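9 April 2021

Dye bath, second round. Madder from the October batch, ground again because the first grind was too coarse. Shewit weighed out 300 g of root and 13 g of chalk. Alum as before.

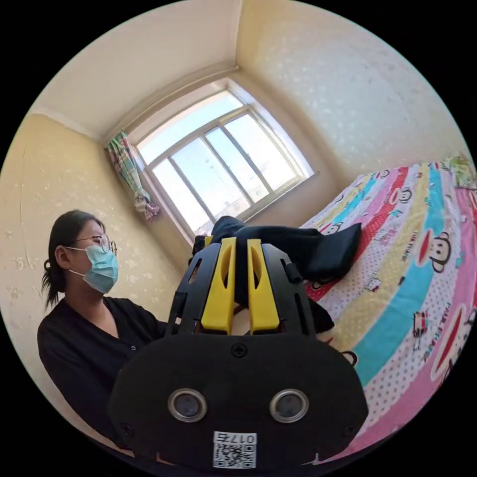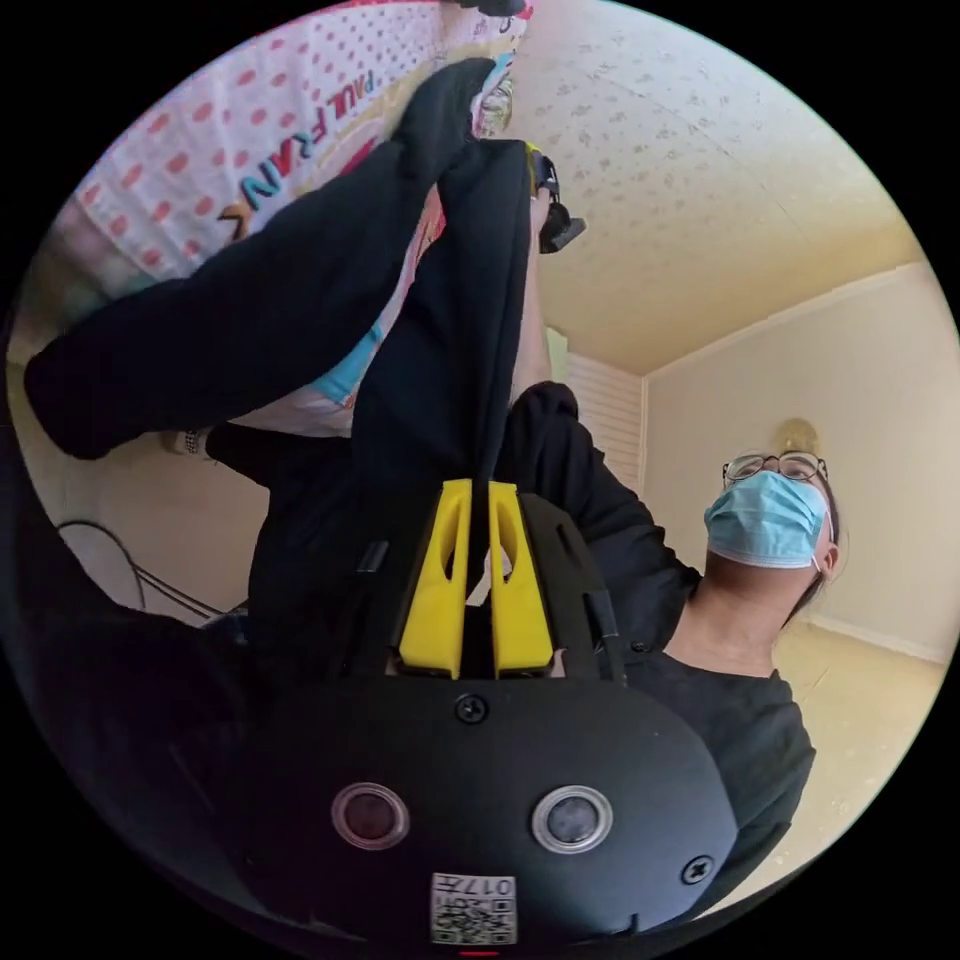
Bath held at 70 C for the whole soak. Last time Ferenc let it climb and the wool went brown, so I stayed with it. Skeins from Wota took the color evenly. The Kassa skeins came out patchy near the ties — tied too tight, my fault. Retie with figure eights before mordanting.

Rinse water ran pink for a long time. Gebremedhin thinks we are using too much root for the weight of wool. Could be. Try 200 less next time and keep everything else the same.

The exhaust bath is in the lidded bucket, 700 ml topped up with tap water. Don't pour it out, Magdalini wants it for the silk samples.

To do:
Label the skeins before they get mixed up again
Order alum
Ask Mulugeta if the Iltis scale was ever recalibrated — it reads low against the small one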